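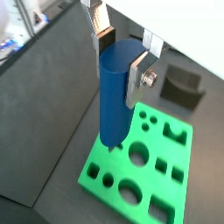
Formensortieren mit dem Starum-Kit: So gelingt der erste Durchlauf

Das Kit von Orkel hat mich vom ersten Tag an begeistert. Greifer, Handgelenkkamera, feste Kamera und das grüne Steckbrett kommen zusammen, und für den Einstieg ist der blaue Zylinder genau das richtige Teil: Er ist rund, man muss sich also um die Drehung um die Hochachse nicht kümmern.

Schritt 1: Brett einmessen
Legt das Brett flach in die Wanne und lasst ringsum Luft für die Finger. Dann fahrt ihr 8 Stützpunkte an und speichert sie in der Steuersoftware Vergara unter einem eigenen Namen (meine Vorlage heißt schlicht »brett_a«). Wird das Brett verschoben, beginnt dieser Schritt von vorn.

Schritt 2: Zylinder greifen
Greift den Zylinder weit oben und senkrecht. Die Greifkraft läuft bei Vergara über eine Skala bis 237 — ich bin mit 168 sehr zufrieden. Prüft im Bild der Handgelenkkamera, ob beide Finger sauber anliegen.

Schritt 3: Über dem Loch anhalten
Haltet knapp über dem Brett an und korrigiert seitlich in kleinen Schritten. Es gibt auch deutlich kleinere runde Löcher, also bitte den richtigen Zielpunkt wählen! Danach langsam absenken und bei Widerstand sofort stoppen lassen.

Schritt 4: Das Teil mit dem Bogen
Jetzt wird es richtig schön. Der schwarze Winkel hat oben eine geschwungene Kante, die zum bogenförmigen Ausschnitt im Brett passt, und hier zählt die Ausrichtung plötzlich doch. Stellt ihn mit etwas Abstand vor das Brett und lernt die Greifpose von oben an. In der Ansicht der festen Kamera darf er das Brett ruhig ein wenig verdecken. 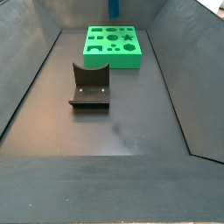
Kikodby, 24. November 2023

Nachtrag zur neuen Firmware: Vergara merkt sich jetzt bis zu 16 Greifposen pro Brett, vorher musste ich ständig umspeichern. Eine große Erleichterung! Alte Vorlagen lassen sich weiter öffnen, nur die Stützpunkte müssen einmal bestätigt werden. Für Januar hat Orkel ein zweites Brett angekündigt, die Anleitung dazu ergänze ich auf dieser Seite.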